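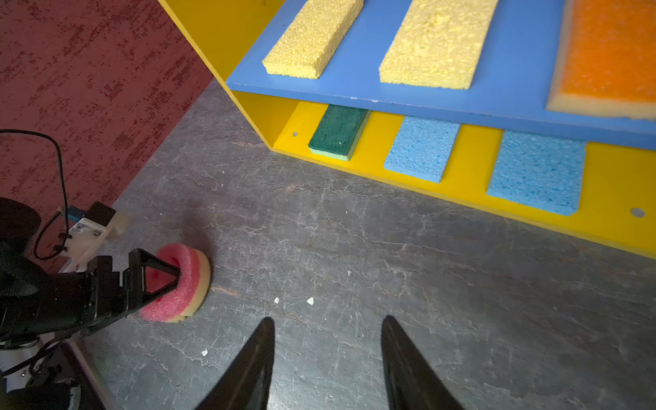
November 26, 2020

Finally sitting down with pie and a blanket, so you all get the long version of my visit to the Gellmont open day. Settle in, this is going to be a thread (sorry, Mom, I know you hate these).

First, the drive. 77 miles each way, and I took the wrong exit twice! Paloma Escobedo was at the door with name stickers and coffee and didn't so much as raise an eyebrow at how late I was. Bless her.

They had the robots putting sponges on shelves. I know how that sounds, but I could have watched it all afternoon. There's a yellow shelf unit with a blue board across it, and sponges of every kind, a big orange one, pale yellow ones, a scrubby green one, and a round pink one with a hollow in the middle that I loved on sight.

I asked Tatsuya Mizuno why sponges, of all things. He said a sponge squashes, so the gripper has to hold on to something that changes shape while it's being held, and a ring squashes differently from a block. I have washed dishes for most of my life and had never given this one thought.

The shelf has chips all along the front of the blue board, and I was so happy to see that. I'd been picturing a spotless white lab where you're afraid to breathe. They work down on a gray marbled floor next to a dark red wall, and it feels like somebody's very interesting basement.

A boy near me asked Tatsuya if the robot gets bored. Tatsuya thought about it for a good long while and said no, but he does, a little, around the 60th sponge of the day. The boy was delighted with this!

They call one of the arms Celine. I asked Holger Fjeld who she was named after and he went a bit pink and said it was a long story, and then a tour group came through and I never got it. Holger, if you're reading, I'm still curious.

Brittany Carrier told me they're hoping to do another one in June, with a table where visitors can have a go at the controls themselves. I signed up on the spot. Paloma says there's room for 120 people, so if you want to ride along, message me and bring snacks. I'll get the exit right next time.

Okay, pie's gone. More tomorrow if I remember what I did with my notebook.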